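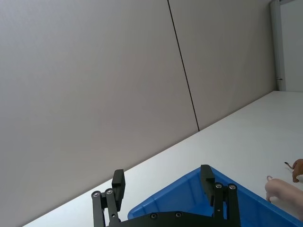 Wrist camera view at our test table: two-finger parallel gripper, blue bin, toy animals.

About Foketti

Foketti is a small test workshop for robot grippers, arms, wrist cameras and controllers. We are based in Uden. Customers come to us when they must choose between two or more products and the data sheets do not give enough answer. We put the products on the same arm, give them the same work, and write down what happens.

How we started

The workshop was opened by Evaristo Rosales, who worked 15 years in the service department of a packaging machine builder. In that job he often had to replace grippers which were good products but were bought for the wrong task. A customer would choose by maximum force, and later find that the fingers could not enter a bin corner. Evaristo thought it would be cheaper to find this out before the order. He rented one room, bought a used arm, and made the first comparison for a bakery supplier.

Today we are a team of 3. Evaristo still plans every test himself, and he is also the person who answers the phone.

What we test

Most of our work is with electric parallel grippers. We look at the opening width, the closing speed, the repeatability, and how much room the linkage needs beside the finger pads. The last point is missing in many catalogs. Two grippers with equal stroke can behave very differently near the rim of a bin, where the outside of the finger touches first.

For cameras, we compare mostly the small models that are mounted at the wrist. We check how close an object can come before the picture is not sharp any more, how much of the view is taken by the gripper itself, and if the cable survives the rotation of the last joint. We always save the raw pictures and the customer receives them together with the report.

Controllers we test only in combination with an arm. We measure the delay from command to movement, and we note how long it took us to install everything from the box, including the hours we lost with the manual.

Our objects

We keep a collection of 102 objects for picking tests. Many of them are normal things from a toy shop or a kitchen shop. Toy animals are very useful for us. They have thin legs, round bodies and small tails, and they can stand or lie in many positions. A gripper that does well with cubes can have much trouble with a pig. If you want, send us your own parts and we use them in place of ours.

The Nirnano bench

Our standard comparison is called the Nirnano bench. It is a fixed list of picks and places on a white table, with a bin as the target. Each pick is repeated from different directions, and a dropped object counts as a failure even if it falls in the bin. In total we have completed 182 runs of the bench. The list changes only once a year, in July, so that older results can still be compared.

For customers who need a longer trial there is also Zepeda, our endurance program. The gripper opens and closes on the same part during the night, and in the morning we inspect the pads and the screws.

How we work with you

We do not sell grippers, arms or cameras, and we take no commission from those who do. You pay for the test and the report is yours. If a product fails, we write this in the report in clear words, and we inform the manufacturer only when you agree.

Visitors are welcome at the workshop, please call before you come. The coffee is ready from 8:30 in the morning. Bring your parts with you if they fit in a bag, then we can try a few picks while you are here.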